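4.3 Finger pads: inspection and replacement (Kastadura hand unit)

The supplier sheet says the pads last 2,440 cycles. Treat that as a sales figure. We have pulled pads well short of it and kept others on long past it, so go by what the rubbery face looks like and how the fingers close.

You need a hex driver, a lint-free cloth, and a matched pair of pads from the same Hokeo bag. Pads from Lallton are sold as identical. Kamran Esfahani tried one set in February and they did not meet squarely, whatever the label claims.

1. Disconnect the unit and wait 5 minutes.
2. Open the fingers all the way and set the unit over a clean, light-colored table.
3. Wipe both inward faces with a dry cloth.

CAUTION: No solvent. The Echeverri cleaner is advertised as safe for soft pads. We don't accept that until someone shows us a test. 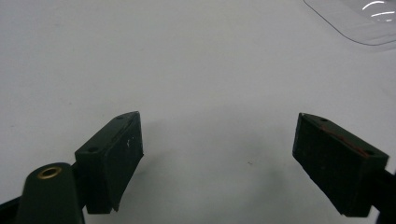
Inspection comes before any loosening, and it is done with the fingers open so both inward faces can be reached. Run a fingertip down each face and feel for a raised edge. A short pale scuff like the one on the left pad is a mark to write down, and by itself it does not condemn the pad. The reddish-orange line along the upper edge of the right pad gets the same treatment: log it, wipe it, look again next time. Don't call it rust on looks alone.

4. If a face is torn or lifting, replace both pads. Never just one.
5. Back out the pad screws evenly, a half turn each.
6. Seat the new pads and snug the screws by hand. -- The printed torque chart was written for the older bracket, so ignore it.
7. Close the fingers slowly on a strip of paper. It should hold along the full length of the pads. If one end slips, go back to step 5.

NOTE: The self-check will report "pads OK" with the pads off. It reads finger position and nothing else. A pass there is no substitute for step 7.

Repeat the paper test after three shifts. If the strip slips again, tag the unit and pass it to Eusebio Huamán -- don't shim the pads with tape.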